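Re: [losotcombe-walkers] Moving to a new town, weekend ideas?
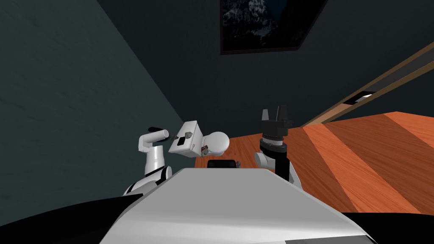

Hi everybody,

I have been meaning to answer this one since it landed in my inbox, and then we had my sister here, and then the dog ate something, and you know how it goes. Anyway!

Jozefína Murín wrote:

> Hello list. We have been in Losotcombe for all of two months and I still feel
> like a tourist with a lot of boxes. My husband works most Saturdays, so it's
> usually me and the kids (ages 8 and 11) looking for something to do. We like
> being outside but we are not serious hikers. Does anyone have a favorite day
> out that is less than a couple of hours from here? Also, where do people go
> for breakfast?
>
> Thanks, and sorry if this has been asked before.
> Jozefína

Welcome, Jozefína! It has been asked before, but the last time was in April and half of those answers were people arguing over parking, so please don't apologize.

My first pick is the drive up to Pirnari. It's 78 miles from my front door, which sounds like a lot with kids in the back seat, but the second half goes along the river and it's so pretty that mine used to stop fighting for whole minutes at a time. Leave by 8 if you can. We always stop at the farm stand just after the iron bridge and get peaches, or apples now that the peaches are done, and a bag of those little cinnamon doughnuts that never make it to the picnic.

Once you're in town, park behind the library (free on weekends) and take the steps up to the old lookout. There are 200 of them. I know because my youngest insisted on counting out loud every single time, and if anybody talked to him in the middle we had to go back to the bottom. Bring water and a sweater, it's windy up top even when it's warm on the street. I had on a sundress the last time we went and spent the whole picnic wrapped in the picnic blanket while everyone else sat on the ground.

For lunch I'd skip the place on the square with the umbrellas. We waited forever and my soup came after dessert. Ylva Nyberg told me on this very list to try the bakery two doors down from the hardware store and she was right — get the potato pie and eat it on the bench outside. They run out early so go there before the lookout and carry your lunch up with you.

If you don't want to be in the car that long, the Shaikh Pond loop is a nice easy one. It's flat, you can do it in sneakers, and there's a spot near the far end where the kids can throw rocks in the water without hitting any ducks. My two could do that for an entire afternoon. We went last weekend, the first cool morning we've had in ages, and I got to wear my good boots and felt very pleased with myself. The leaves are only just starting to turn so you haven't missed anything.

Now, breakfast. This is where I disagree with most of you! I know everyone loves the pancake place, and the pancakes are good, I have no complaint about the pancakes. But the line is out the door by nine and I am not a nice person before coffee. I like the counter at the back of the grocery on Mill Street. Eggs, toast, home fries, and they'll do a half order for kids if you ask. The coffee is just plain coffee. My husband has been getting the same egg sandwich there for so long that they start making it when they see his hat.

One more thing, and this is for Ming-te Wan too, who wrote me off list about it. The fall fair is still on, but they've moved it to the field past the school and the tickets are capped at 400 this year, so get yours ahead of time. I think the pie table is the best part. My friend Şükran Saraç is bringing her walnut one and I plan to be standing there when she takes the foil off.

If you want company for the Pirnari trip, write me back. We're going again before the weather turns and there's room to follow us up, and I'd love to have another grownup to talk to on those steps.

Warmly,
Solveig Sæther

P.S. The farm stand only takes cash. I forget this every year.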